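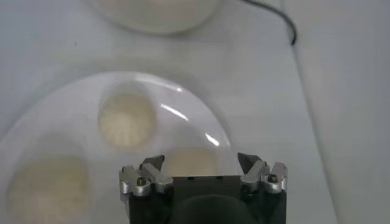
Yolotzin Arellano

Round Things With Dips In: a gallery

There is a shelf in my kitchen that was meant for cookery books. It holds dishes with hollows in them. Egg plates, snail dishes, paint palettes, bun tins, a thing for oysters in a household that has never once eaten an oyster. My sister-in-law Brisa Medrano calls it the Museum of Nearly Plates, and when I started putting it online she asked if I was feeling quite well.

The rules of the collection are simple. It must have been made with dips in it on purpose. It must cost less than my lunch. It must be able to live on the shelf without another one falling off, a rule I have broken every month since June. Click through in any order. The notes go with the pictures and were written over several evenings, so they don't always agree with each other.

1. The white one
Round, white and so glossy that it is a pig to photograph, which is why you get a bright curve along the rim and another streak lower down on the right. Three of the round wells are in view. I took against it in the shop and came back for it twenty minutes later. It has become the standard by which I judge all other trays, and most of them do badly.

2. Egg plate, yellow
The classic. Oval dips round the edge, flat bit in the middle where the parsley goes. I have made devilled eggs on it precisely twice. The second time was to check whether I'd been unfair the first time, and I hadn't.

3. Egg plate, also yellow
Bought in the belief that the first one was broken. It wasn't broken, it was behind the toaster.

4. The Flilham dish
From the church hall sale at Flilham, where I paid 87 pence because that was what was left in my coat. The man on the stall wanted a pound and looked at me for a long time. There is a hen in the centre with a very similar expression.

5. Snail dish
Six hollows, two little handles. I use it for cufflinks, drawing pins, a spare fuse and the small key that doesn't open anything. I have been asked by a guest whether I cook with it. I said yes, and then had to put the fuse somewhere else.

6. Snail dish, from above
Same dish. I liked the light.

7. Palette, much used
Strictly speaking this belongs to the art cupboard. The blue in the end well has been there through two house moves and I no longer think of it as paint. Brisa scrubbed it once as a kindness and we had words.

8. Bun tin
Included after a long argument with myself. It is rectangular, and the page is called Round Things With Dips In, but the dips are round and the tin was my grandmother's, so in it goes. If you would like to write in about this, other people already have.

9. The Galindo oyster plate
Named after the shop, which has since become a place that does eyebrows. Five shell-shaped hollows and one for the lemon. The glaze is a green I can only call hospital. I love it without reservation and so far it has served olives, radishes and, on one bad night, cold chips.

10. Oyster plate, underside
There is a mark here that could be a 6 or a snail. Opinions by email, please. A nice man in Jarnitz sent me four paragraphs proving it was a 6 and then a fifth saying that it might be a snail.

11. The one that says 1858
It does say 1858, in gold, with a wreath. It also says dishwasher safe. I paid too much for it before turning it over, and I keep it at eye level so that I'll learn.

12. Picnic tray, compartments
These aren't really dips. They are more like rooms. A dip should slope. I put this one up to show what I turn down, and then found that I had kept it anyway.

13. Seedling tray
Brisa's contribution, left on my doorstep with a bow on it. She thought this would be the end of the matter. It's on the second shelf.

14. The Jadden palette
Ten wells and a thumb hole. A painter at the Jadden open studios was throwing it out because two of the wells had cracked. They have, but in a rather pretty way, like the top of a good loaf. I was carrying a bag of compost at the time and had to come back for one or the other. I came back for the compost.

15. Jelly moulds, nested
A mistake of category. Jelly moulds are one enormous dip each, and if I let those in I'll have to let in bowls, and then where are we. I have left the picture up because the copper came out so well.

16. The shelf, before
You can see a cookery book.

17. The shelf, after
You can't.

18. Lid
I don't know what this is the lid of. It has eight shallow rounds pressed into it and fits nothing in the house, and I have tried it on everything, including the white tray at the top of the page. For a moment it seemed to be going on. I'd already told Brisa.

19. Egg plate, glass
Impossible to see against the window, nearly as hard to see on the table. Last Sunday I put a teapot down on it. Both survived — the teapot with rather less dignity, as it was full.

A few things people ask

Do I use them? Some. The white one comes down most often, the Galindo plate on birthdays, and the snail dish is in daily service as a filing system. The bun tin makes buns, though not very good ones, and I blame the tin.

Do I sell them? No. I did swap one, an egg plate with a rabbit on, and I've regretted it ever since. If you are the person who has the rabbit, I'd like you to know that I think about it.

How do I clean them? With an old toothbrush and a bad attitude. Gravy settles in a dip as though it has signed a lease.

What do I want next? A round one in dark blue with a raised middle, seen once in a café and denied to me by the owner, who said it was holding the teaspoons. I offered to buy the teaspoons as well. I am also after a proper blini pan, provided that it's cheap and provided that Brisa isn't told.

The page has had 356 visitors, and I'd like to thank the ones who weren't me. New pictures go up when there's a dry weekend and something worth carrying home. The guestbook is at the bottom, just under the spare bun tin.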